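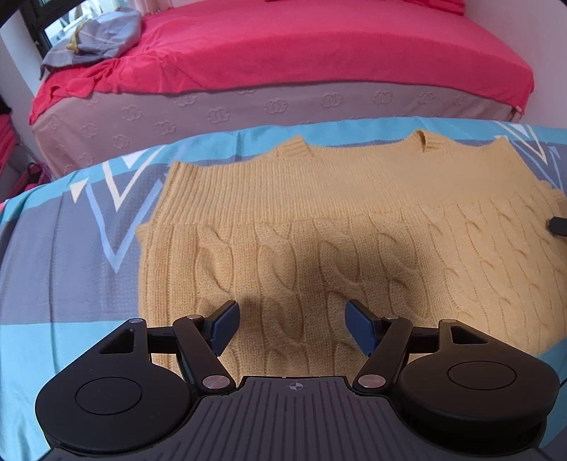 Day one of the Flernley contest and I'm already hoarse. Started on 40 meters before breakfast, 44 contacts in the log by lunch!

Glenys Crabtree answered my CQ on the first call (she's running 30 watts from Surnden, and she still beat the pileup).

Question for the CW folks: does a Talpur paddle get stiffer for you in February, or do I need to clean the contacts?

15 meters opened late afternoon. Worked a station 4000 miles off and yelled so loud the dog left.

Logs are due by midnight UTC on the last day of the month, Cabrillo format. I missed it last year, so set an alarm. 73!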